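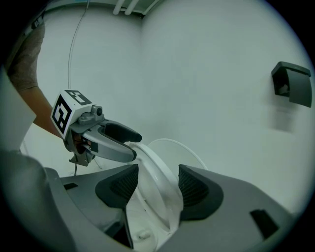
Bench, Friday, before lunch

Masonry screw pull tests, second batch. Bhavana drilling, me on the gauge.

Block is the same pour as December, edges trimmed. Zostar screws, 2 inch embedment. New carbide bit this time, the old one was cutting undersize and we had two screws shear going in. Holes blown out twice with the hand pump, brushed, blown out again.

Screws 1 to 7 all went in clean. No. 4 felt gritty for the last half inch, backed it out a turn, blew out the hole, back in. Fine after that but marked it on the sheet anyway.

Impact driver on low. Manikandan wants them finished by hand with the torque wrench, so did that from no. 5 on. Means 1-4 and 5-7 aren't really the same test. Should of agreed this before starting. Plot them seperately.

Uvari plugs: still waiting. Emiko has 23 in the drawer from the last order but the lot label is missing so not using those for anything that gets written up. OK for practice holes.

Gauge: zero drifts if the jack sits loaded over coffee. Unload it! Re-zero between pulls, write it down each time.

To do
- rest of row B, keep off the corner where it spalled
- ask Nandini if Kuroda ever sent the longer bits
- count what's left in the box of 76
- washers, the thick ones, not the stamped kind
- Saranya needs the sheet before she calls Banville

Bit is in the top tray, left side. Put it back there pls.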